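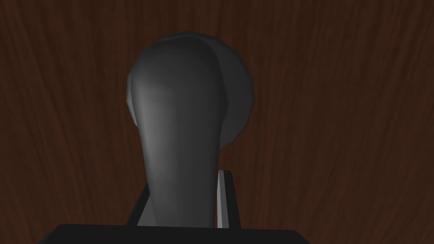
Thread: Wrist view in sim, 900 teleop demos, still misses the disc

Search this forum... Advanced
Posted 6 September 2024 by slowgrasp

Opening post has the wrist view from our sim. Dark gray disc, wood table, gripper driven by remote from a desk. We bought the Weltmont teleop package on the promise that you show the robot the task a few times and it picks it up. We are at 900 demos. The trained policy gets the disc in 3 tries out of 20. I'm starting to think "teach it by hand" is a slogan. What am I missing?

12 replies | 4 shares

tin_elbow wrote:
Look at your own picture. The finger is sitting in front of the disc and you can only see the right side of it. If that's the only view the policy gets, what did you expect it to learn? Whoever was driving probably had a second window open.

slowgrasp wrote:
They did have an overhead view, yes. Weltmont's guide says wrist only is fine for training.

tin_elbow wrote:
Then the guide is wrong, or it was written for a different gripper. Your driver was using information the robot never gets. More demos won't fix that.

marl_pit wrote:
Don't agree. We trained wrist only on Briltov arms and it did OK. The part is hidden near the end of the reach, sure, but it's in plain view on the way in if your drivers approach the same way each time. I'd bet yours don't. How many people recorded these?

slowgrasp wrote:
Too many. Anyone with a free hour since January.

marl_pit wrote:
There you go. Throw out the sloppy ones. We cut a set down to 33 clean demos and it beat the full pile.

greaseboard wrote:
"Did OK" at what? Every time this comes up somebody has a tiny clean set that works great and no test numbers. Was the part in the same spot every time?

marl_pit wrote:
Within a hand's width. I never said it was a hard task.

greaseboard wrote:
So a fixed script would have done it too.

oddlot_7 wrote:
Side question, is anyone bothered by gray finger, gray disc, dark brown table? It's dim enough that I had to look twice to find the edge of the part. I'd change the disc color in sim and rerun before blaming the drivers. We use Flodaten for labeling and their people flagged the same thing on our set.

tin_elbow wrote:
Cheap test, fine. But if the real disc is gray you've only proved it works on a disc you don't have.

slowgrasp wrote:
Real one is gray. I'll try the color swap anyway, then add the overhead view to training and see which one moves the number. Not recording any more demos until then.

marl_pit wrote:
Sort the drivers first. I'll keep saying it.

Show more replies (1)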